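Weekly walkdown, laundry cell, Traver unit
Filled in by Gunvor Sundqvist, Monday

1. E-stop, wall button: OK. Pressed it twice, both arms dropped power each time.

2. E-stop, pendant: OK, but the coil cord is getting stretched out. Ettore says he has a spare in the Dridier cabinet.

3. Joint limits, left arm: FAIL, see notes.

4. Joint limits, right arm: OK.

5. Gripper force: OK. Left read 9 newtons, right the same.

6. Cables and strain relief: OK. I wiggled everything (gently!) and nothing came loose.

7. Log review: 189 cycles out of 200 finished clean. Ten were ordinary dropped-sock stops. The other one is why you're reading a longer sheet than usual.

Notes on item 3

So, cycle 112. The left arm was on its way back from the drum and just kept swinging, past the soft limit and into the washer door. The collision stop did trip, thank goodness, but it took 800 milliseconds and I don't like that at all. Ettore Vitale pulled the config and found the limit file from the old Flimetti bench had been loaded over ours after the update. That file has no idea there's a door there!
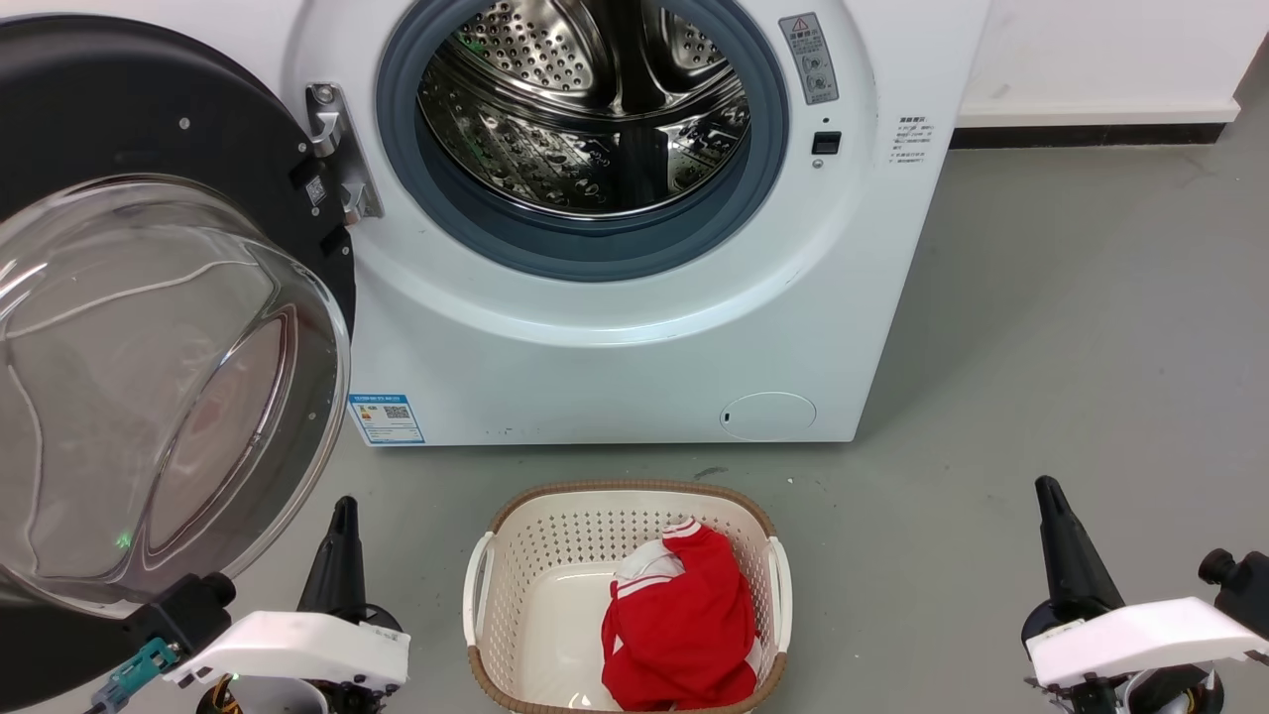 The keep-out zone needs to be redrawn before we run again, and I'd like it done with the door all the way open, the worst case for the left arm. It swings out on the left side of the drum, and that big domed window sticks out a lot more than the flat panel in the Costa model we copied, so please measure to the dome. Add the hinge bracket too. I'd also keep the basket where it is, straight in front of the machine, so the reach numbers stay comparable.

8. Door and hinge after contact: OK by hand, closes and latches. Recheck Friday.

9. Released for use: NO. Manual jog only, slow speed, one person on the pendant. Ettore to reload the right limit file and sign here when it's in.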